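How to Sort a Backlog of Household Papers

Updated 20 August 2024

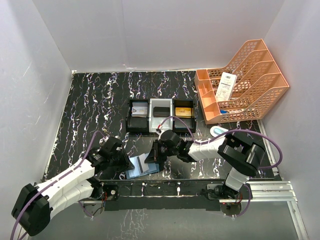 Blue folder with a card on top, on a black veined tabletop.

Set aside an evening and clear one flat surface. You need folders, a pen, a trash bag and a shredder.

1. Gather everything first. Check drawers, coat pockets and the car. Don't read anything yet.

2. Make six piles: taxes, home, car, medical, bank, and school or work. Put anything you can't place in a seventh spot and come back to it at the end.

3. Go through one pile at a time. Open every envelope, throw out the envelope and the ads, and unfold the rest so it lies flat.

4. Put the newest sheet on top. Staple pages that belong together -- paper clips slide off and grab the wrong sheets.

5. Label each folder on the tab, with the year. A folder holds 10 to 40 sheets comfortably. Past that, start a second one.

6. Shred anything with an account number that you no longer need. Check the tax rules where you live before shredding returns or receipts.

Cards and small slips get lost between full-size pages. Tape them to a blank sheet, or keep them in an envelope at the front of the folder.

Go through the folders again in October, before the year-end mail starts.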